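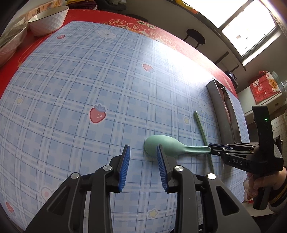
Strawberry mats and small tableware

Yolanda Puma has been putting together table sets at the Huaranga shop for a few years, mostly for family kitchens and small cafes in Draltbridge. The pieces on this page are from the April table. Everything is sold singly, so you can mix colors as you like.

The plaid mat
Light blue plaid with white bands, printed with strawberries, pale yellow stars and white bears. The biggest strawberry is red with a blue-violet cap. We printed 200 in the first run and 30 are left.

The red tablecloth
Used under the mat all month. It makes the pale blue stand out – plain white looked washed out next to it. Ask at the counter for sizes.

The mint green spoon
Oval bowl and a narrow handle with grooves. Yhon Cáceres picked the color to go with the darker green in the rest of the range.

Care
Shake crumbs off the mat before wiping it. Keep it away from the stove. Spoons can be stored in a drawer or a jar.

The shop is open from 10 in the morning. Orders for cafes go through Yolanda, and she needs the mat count and a delivery address.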